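Shop and Home Tips: Should You Wait for a Robot to Pick Up After You?

Every few months somebody writes in to ask whether it makes sense to put off buying drawer dividers, on the theory that a machine will soon be doing the sorting. My advice is to buy the dividers.

Look at what the machines are still practicing on. Picking up a small item and setting it on a board is a job most of us would hand to a kid waiting for supper, and it remains a fair test for an arm. It has to find the piece, come down over it, close on it, and let go in the right spot. I'd watch that done for a whole afternoon before I let one near the good glasses.

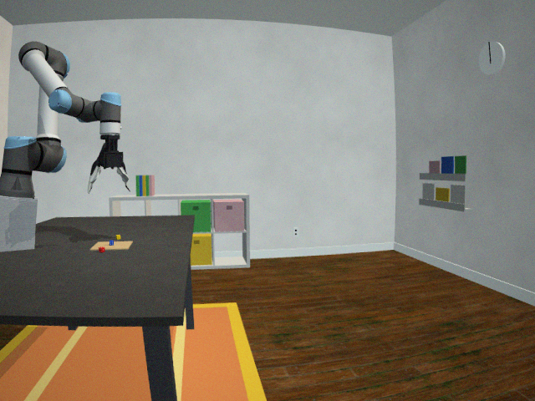
Simulated arm with its gripper open over the board and small blocks.

Keep in mind that a simulated room is the easy version. Mine has a junk drawer with twist ties, dead batteries and a tape measure that won't stay shut. Until something can handle that, these still work:

Sort small parts on a tray with a lip. A baking sheet with a dish towel in it is fine, and the towel keeps screws from rolling.

Give each kind of thing one container. If you have to read two labels to find a washer, you have too many jars.

Clear the bench before you start. Good advice for people, and a machine would need it even more.

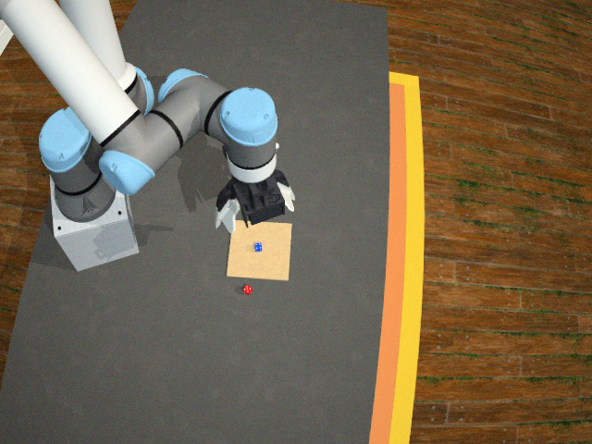
Gerar wrote back that I'm too hard on them, and that a slow arm which sorts bolts all night would still beat leaving the can unsorted for another year.

Fair enough, if the bolts are all one shape and the can gets dumped out flat. Mine are in a coffee can with sawdust and a broken hinge. Somebody has to spread them out first, and by then I've done half the work. A magnetic dish costs very little and never needs a software update.

The other thing to ask about is the grip itself. Two stiff fingers suit a cube very well, with its flat sides and room to close in. Try to think what else in your kitchen is shaped like that. Sugar cubes, maybe. A wet spoon lying flat in the sink is another matter, and so is a sock.
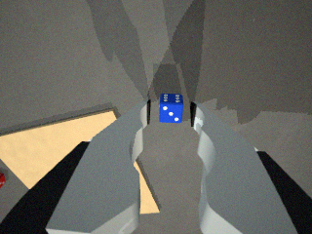

According to Bakos, the fingers are the wrong thing to worry about, and the real trouble is a machine knowing when it has dropped something.

I'd worry about both. If you do get the chance to see one of these at work, ask to move the piece yourself and have it try again. Then ask for a different piece. Count the misses as well as the hits, and find out who resets the table.

Next time: getting candle wax out of a tablecloth, by hand.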